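Fruit Corner: sorting and packing table grapes in a small lined display box
Project report, group 4
Wanda Hutchins, Tiago Barreto, Kulap Duangkaew

Background

Our topic was grape loss between the store and the bowl. Sounds small. But grapes are a pain – they bruise, they fall off the stem, they go brown at the top, and people pick through them and throw out half a bunch over a few off-color ones. The brief from our instructor (Capucine Rolland) was to pick one everyday food and follow it through one step of handling. We picked the step where a bunch gets taken out of the bag and put on display.

We first wanted to do the whole chain with the Masson market but they stopped answering emails in June, so the scope got cut down. Now it's just the display box and what happens to grapes in it.

The box

Tiago built it. Small enclosure, patterned covering inside, marble print for the floor. The glossy marble stuff was picked since it wipes clean and juice doesn't soak in. The walls are pink leopard print with hearts, left over from Wanda's sister's closet. We asked Quentin Perrin in the workshop for plain white and he was out until Tuesday. Went with the pink.

Problem 1 was how to get the floor lining to sit flat. First try bubbled. Second try we warmed it with a hair dryer and pressed it with a ruler, much better. Total cost of materials was 81 dollars, mostly the liner, which only comes in long rolls.

The grapes

Green seedless, bought loose by the bunch from the Gotosham store. We wanted green over red because color change shows up more. Pretty much right away we ran into the question of what counts as a bad grape. Some berries have a rosy or brownish blush on them and half the group wanted to throw those out. Kulap looked it up and asked her aunt who sells fruit – blush on a green grape is often just sun, and those can be the sweet ones. So we wrote a rule:

Keep: pale green, yellow-green, blushed but firm.
Check: brown patch that feels soft, skin wrinkled near the stem.
Out: split, leaking, moldy, or already off the stem and soft.

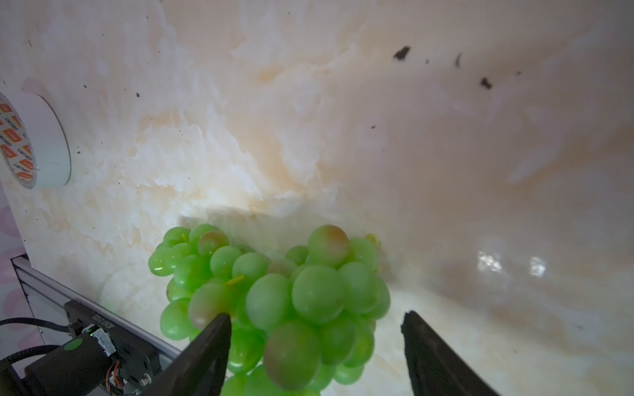

The frosty bloom on the skin was the other argument. Wanda rinsed the first batch and the bloom came off in streaks and the grapes looked worse after a day, kind of dull. After that no rinsing until right before eating. This is not new information, it's on lots of storage advice pages, but we had to see it to beleive it.

Stems matter more than we thought. With a bunch lifted by the stem the berries hang and nothing gets squeezed. Lifted from the sides you press the outer ones and the thin stems inside can snap, and then you have loose grapes rolling around. We did lifts both ways. Side lifts dropped more berries, but our bunches were all different sizes so we don't want to put a percent on it.

What we logged

Every berry that went through got one tally mark: keep, check or out. Over the full run we handled 2,917 berries (yes we counted, it took forever, do not recommend). 418 landed in the check pile on first sort. Most of the check pile got moved to keep on the second look. The ones that stayed out were nearly all split at the stem end.

Kulap did the log on paper, Tiago typed it in at night. There are 2 pages where the batch letter is missing and we left those out of the batch comparison but kept them in the totals. Should have used a printed form from the start.

Cleaning between batches

Simple routine. Fruit out, loose stems out, wipe floor with a damp cloth, dry cloth after. Then check the corners. Corners are where the bits go – a squashed berry in the seam between floor and wall gets sticky, and then lint sticks to it. 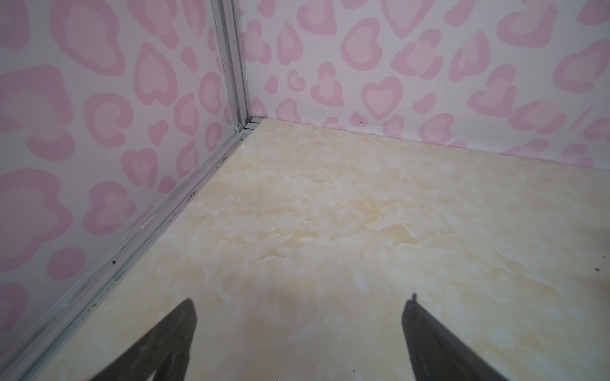

We started with a kitchen spray (Visstead, the lemon one) and quit after the second batch. Left a film and you could smell it near the fruit. Plain water and a drop of dish soap was fine. The liner shows glare under the ceiling light so streaks are hard to see from above, you have to get your head down low and look across it. Dust is annoying too, the glossy surface shows all of it.

One design mistake: the seam. If we built it again the floor piece would curve up the wall a little so there is no sharp corner to trap anything. Tiago has a sketch of this but we ran out of liner.

Problems / what went wrong

– Batches were not the same size. Store had small bunches one week and huge ones the next.
– The room gets warm after 3 pm, no control over that.
– Three people sorting means three opinions on "soft." We did a practice round together, it helped some.
– The patterned walls make it hard to judge color. Pink bounces onto pale fruit, or at least we all thought the blush looked stronger with a bunch close to the wall. White walls next time.

Next steps

Quentin said he can cut new side panels, plain ones. Capucine wants us to repeat the stem lift vs side lift with bunches matched by weight, so we need a scale that isn't the bathroom one. Wanda is asking Hostitz, the cafe downstairs, if they'd let us put a box on their counter for a week and see what customers pick. Paper log sheets are in the blue folder, typed version is on the shared drive under grapes_final2.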